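Eklund workshop – panel and fixture meeting
Minutes, Tuesday, 9:30 a.m.

Chair: Araceli Collado
Minutes: R. Haddow
Apologies: Koniseck delivery desk

1. Minutes of the last meeting
Accepted with one correction. Under item 4, "edge sanded" should read "edge sanded and broken to a light chamfer, underside only."

2. Work tables
The perforated tables stay where they are for now. Holes nearest the wall still collect dust, and the shop vacuum nozzle does not reach them. Purchase of a narrow nozzle approved. The request to cover the tables with matting was turned down – the matting lifts at the corners and boards do not lie flat on it.

3. Square boards from Prisemport
The October delivery was 16 boards. Three were set aside for bow and will go back with the next pickup. The rest are accepted for use unfinished. A. Collado asked that no oil or wax be put on the faces until the grain question in item 4 is closed, as finish darkens the bands and makes the comparison harder.

Storage: flat, on the lower rack, with spacers between boards. Two boards were found leaning on the door side of the rack last week. Everyone is reminded not to do this.

4. Grain and color at the glue seams
Discussion of whether darker strips should be allowed in a face that will carry small yellow parts. Collado's view is that a band running the width of the board is acceptable if the seams are tight. J. Petrov would prefer an even face but agreed that sorting every strip by color would add cost. Small knots are acceptable if sound and closed. Open knots are not.
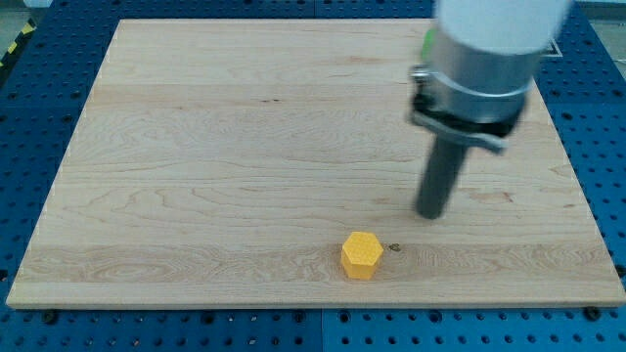
Item 4: pale board with darker grain band, yellow hexagonal block in place.

Agreed: color bands are not a cause for rejection. The wording in the Prisemport order sheet will be changed from "uniform color" to "uniform thickness, tight seams, sound knots only."

5. Hexagonal blocks
Seltum has quoted 898 for the next lot of 40, same yellow. The quote stands until the end of November. Petrov to ask whether the side faces can be held to the same tolerance as the top. Order to be placed once the answer is in.

6. Other business
The label printer is out of tape. The lower rack needs one more spacer set.

Actions
Collado – revise order sheet, send to Prisemport
Petrov – tolerance question to Seltum
Haddow – nozzle, printer tape, spacers; arrange return of bowed boards with Koniseck

Meeting closed 10:20 a.m. Next meeting same day and time, two weeks out.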